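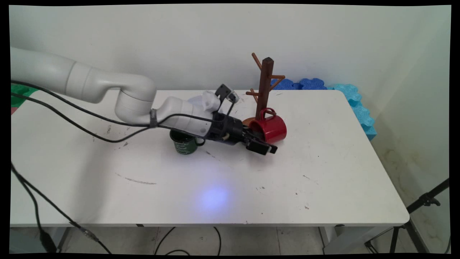 Why do we have tables?

A table is a flat top held up off the floor. People have used them for thousands of years. In ancient Egypt, tables were often small and low, and some were made of stone. Romans liked round ones with three legs.

Why three? Three legs will stand steadily on bumpy ground. A table with four legs can rock if one leg is shorter than the others, or if the floor is uneven. You may have seen someone fold up a bit of card and push it under a leg to stop the wobble.

In the Middle Ages, many families in Europe ate at a long board resting on two stands called trestles. After the meal it was taken apart and put against the wall. The word "board" stayed in the language. When we say "bed and board", the board means meals.

Not everyone eats at a high table. In Japan, some families sit on the floor around a low table called a kotatsu, with a heater underneath and a thick quilt over the top.

Try this

Stand a book on three rubbers of the same size, then on four. Swap one rubber for a thinner one each time. Which book rocks, and which one only leans?

Words to know
Trestle: a stand that holds up a board
Level: flat, with no slope

Written by Razia Memon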